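The Long Way Round the Tap

In the week before the demonstration I was given the tap.

Everyone in the class had a task. One pair had the drawer, which was a good one to have, because a drawer goes in and out and you can tell when it's shut. Someone had the towel. The two who sat nearest the door had the bottle, and they had it working by the second afternoon and were unbearable. I had missed the lesson when the tasks were given out, so I got what was left.

"It's a lever," our teacher said. "You lift it and you put it down again."

She said this as if it would take me a morning.

The class was the evening robotics course at Nillent College, and it ran in June and into July. Most of the others were straight out of school. I was the oldest by a long way. I had been a bus driver and then a supervisor of bus drivers, and I had signed up because my daughter said I should do something with my evenings that wasn't the crossword. She had meant pottery.

We worked with hand-held grippers. You held one in each hand, did the job yourself, slowly, and the recordings went off to be turned into something the arm in the workshop could learn from. If you did it badly the arm learned to do it badly. Our teacher had a saying about this, which I won't repeat, as it involved parents.

The first evening I did the tap eleven times. I lifted the lever and put it down. My elbow went up each time as well, like a man carrying a tray through a crowd. I didn't know it did that. I watched the recordings afterwards on the big screen, with eleven people behind me eating crisps, and in every one of them the whole room dipped to the left as I reached.

"Why do you go round?" asked one of the bottle pair.

"Round what?"

"There's nothing there. You go round something."

I looked again. He was right. My right hand started out straight and then swung wide, and came in on the tap from the side. It did it on the first try and on the last. There was nothing in the way. I said I would sort it out.

At home I stood at my own bathroom basin and watched my hand in the mirror. It went round there too. I did it with the left hand, and the left hand went straight. I did the right again and it swung out over the corner of the basin, neat as you like, and came back in.

I rang my daughter.

"Do you remember if I've always done that?" I said.

"Done what?"

"Gone round, when I turn on a tap."

She was quiet and I could hear her television. "That's Mum's glass," she said.

"What glass?"

"The tooth glass. She kept it on the right, on the corner. You knocked it off in the old house and she went mad. You all had to go round it after that. I still do it."

I told her I hadn't thought of that glass for years, and she said no, well, you wouldn't. Then she asked if I was eating, and I said I was.

My wife had been dead for five years that spring. I had moved since then. The glass had gone in a box and the box had gone to a shop. I went back into the bathroom and looked at the corner of the basin, where I had never put anything, and I cleaned it, as I was there.

The next class I told our teacher I knew what the trouble was.

"Good," she said. "Is it your shoulder?"

"It's habit."

"Habits are fine if they're short. Can you get rid of it?"

I said I could. I practised straight lines on the workshop bench. I put down a strip of tape and moved the gripper along it, out and back, until the caretaker wanted to lock up. Straight was not difficult when I thought about it. When I stopped thinking about it I went round. I filled a whole evening with takes, 70 of them, and marked them in my notebook with an S or an R. By the end they were mostly S, and the S ones looked terrible. My hand went out like something on a rail, stopped, remembered it was meant to lift, and lifted.

The girl who had the towel looked through them with me. She was nineteen and very kind about it.

"The round ones are smoother," she said.

"They're wrong, though."

"They take longer. I don't know if they're wrong."

She said I should ask. I didn't ask. I had been told about habits already and I didn't want to explain the glass to a person who had given up her own evenings to teach us.

For the last recording session we went out to the Brondard showroom on the Tostley road, which sold baths and basins and had agreed to let us in after closing. The idea was that the arm should see more than one bathroom. We had only ever used the one basin in the workshop, and our teacher said a thing that has only seen one basin thinks the whole world is that basin.

I had not been in a place like that since my wife and I chose the suite for the old house. It took us three Saturdays. She wanted a green one and I said we would be sick of it in a year. We had white.

The others spread out and got on with it. They were quick by then. They had the rigs on over their shoulders and the cables hanging, and they went about among the baths like people who had worked there for years.

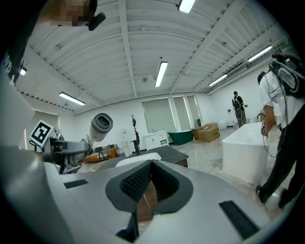

Photo: Nillent College evening robotics class, Brondard showroom, Jul 13, 2022

There was a green bath by the far wall, beside a white cabinet. It was darker than the one she had wanted. I went and looked at it before I did anything else. It was a nice bath. We would not have been sick of it.

Then I found myself a basin, with a lever tap, and stood in front of it with the grippers for a bit. The basin was wider than the one at the workshop. On the right-hand corner there was a small card in a stand, with the price.

I lifted my hand and went round the card and did the tap.

I did it again. My hand swung out, passed the card and came in from the side, and the lever went up and came down. I wasn't thinking about tape. I did nine like that, one after another, and put no letters in the notebook.

Our teacher came and stood behind me for the last two.

"Those are lovely," she said. "Now do me some with the card moved."

She picked it up and put it in her pocket. The corner was bare. I stood there with the grippers up.

"It'll be the same," I said. "I still go round. I told you I'd got rid of it and I haven't."

"Show me."

I showed her. It was the same as it had been with the card there. She asked me to do another, and she leaned down so that she was level with the basin and watched it from there.

"Who was it?" she said.

I said, "Pardon?"

"With mine it was a dog. He used to lie across the bottom of the stairs. I stepped over him for fourteen years, and then I stepped over him for two more." She stood up again. "We'll keep some of them. I'll want straight ones too, so it has both. Can you do straight?"

"They come out stiff."

"Do them stiff, then. We'll see."

So I did the straight ones. They came out a bit better than before. After that the others had finished, and somebody wanted a lift to the station, and I had the car.

The demonstration was held in the college hall the week after. There were parents, and a man from Eskildsen, who had paid for the arm and wanted his photograph taken with it. The drawer went first and was very good. The towel fell on the floor, and the girl picked it up and the arm did it properly the second time. The bottle pair got a round of applause and behaved as you would expect.

They wheeled out the basin for mine. It was the old one from the workshop with the chip in it. My daughter had come straight from work and was sitting near the front with her coat on her knees.

The arm waited for a moment, as it always did. Then it went out, not very fast, and about halfway there it swung wide of the right-hand corner and came in on the tap from the side. It lifted the lever. It put it down again.

People clapped. The man from Eskildsen leaned over to our teacher and asked her something, and pointed at the corner of the basin, and I saw her shake her head.

I looked for my daughter. She had her hand up to her mouth and I couldn't tell which way it was going to go. Then the arm went back to the start for its second try, and she moved her bag off the seat next to her so I could sit down.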